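The Night Pass Over Goltesness

I've been meaning to write this up since May, and then the tomatoes went in and my sister came to stay, and you know how it goes.

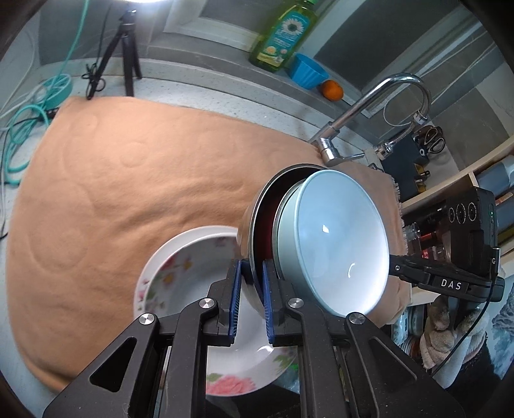
So, satellites! A few of you asked how I got into watching them, and I have to blame Lurdes Matos, who lived two doors down from us when we rented the yellow house in Vidal. She had a lawn chair that tipped almost flat and a notebook full of times, and one evening she called me over the fence and told me to look up, a little left of the chimney. A bright steady dot slid across the sky without a sound and then faded out over the school. That was the space station, with people in it, probably eating supper. I stood there with my mouth open long after it was gone.

I've kept my own notebook ever since (I'm on my third, the green one). Mostly I write down the time, where it came up, and whether clouds got in the way, which around here they usually do.

The pass I wanted to tell you about was the one out at Goltesness. Rodrigo had talked us into driving out to the point to get away from the streetlights, all 47 miles of it, with a thermos and far too many sandwiches. A cargo ship had left the station earlier that day and he was sure we'd catch the two of them flying one behind the other. We got there with 19 minutes to spare and spent most of them arguing over which way was west. Rocío finally got out her compass and settled it, and no, I was not the one who was right.

At 9:53 the station came up over the water, brighter than anything else up there. We all started whispering, I have no idea why. Then Rodrigo grabbed my sleeve and pointed, and there was the little one, much fainter, a good stretch ahead and keeping pace. I lost it twice and found it again. They went almost straight over our heads and both winked out in the shadow, first the small one and then the station, and we clapped like people at a ballgame.

It was freezing on that point, by the way. Bring a real coat, even in spring, and something to sit on, the rocks are awful.

I'd love to see a launch in person someday. Rocío has a cousin who says the sound gets into your ribs. For now I'm happy with my chair and my notebook, and if the sky stays clear I'll be out by the fence again tonight a little after ten.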